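Clearing Tables Next to a Two-Arm Station: Notes for Kitchen Staff 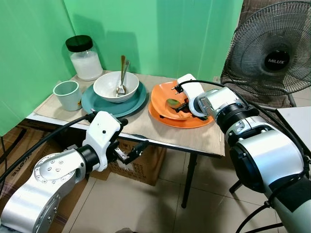
By Emil Brunner | Kitchen & Workshop Tips | October

The canteen at Stumau now has a two-arm clearing station, and the scraping job has changed with it. Staff prepare the table and check the result.

Lay flat cardboard under the dishes. Replace the sheet when it curls.

Stand spoons and forks in a bowl with the handles up. A gripper closes on a handle more reliably than on a utensil lying flat.

Offset stacked plates slightly so that a rim is exposed. Leftovers on the top plate come off before the plate is lifted.

Keep jars with screw lids at the back and cups in front of them. Lids stay on during a run.

Route cables over the arm, clear of the joints. Check them at the start of each shift.

Set the arms to 97 percent of the Drelell default speed when glass is on the table. The log for the first month lists 348 runs, 2 of them stopped by hand.

What changes for people: less scraping, more sorting. Dish room hours are the same, but one person per shift now signs the run log. New staff should do the clearing by hand for a week first. Faults go to the shift lead, who calls Kuster.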